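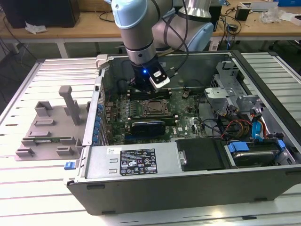
Hola a todos,
respondo a la pregunta de Perihan sobre la jornada de puertas abiertas en Rindby. La demostración que más me interesó fue la de desmontaje de ordenadores. El brazo trabaja sobre una torre Dell tumbada de lado, ya sin el panel lateral, y la pinza es pequeña, con una luz azul que se ve bien desde lejos. Cuando la tiene encima de las ranuras de memoria se entiende por qué el acceso es difícil: hay poco espacio dentro de la caja.

Haris Dimitriou nos explicó que practican con 30 torres y que cambian de modelo cada semana. Le pregunté por los tornillos y me dijo que esa parte la hace todavía una persona - para mí es lo razonable por ahora.

El 29 de septiembre de 2019, Perihan Kaplan escribió:
> ¿Alguien de la lista ha estado en Rindby?
> Quiero saber si la demostración es en vivo o solo con vídeo,
> y si dejan acercarse a la mesa.

Es en vivo. Acercarse sí, pero en grupos pequeños y hay que apuntarse a la entrada. La próxima visita será en marzo.

Un saludo,
İlker Sarıgül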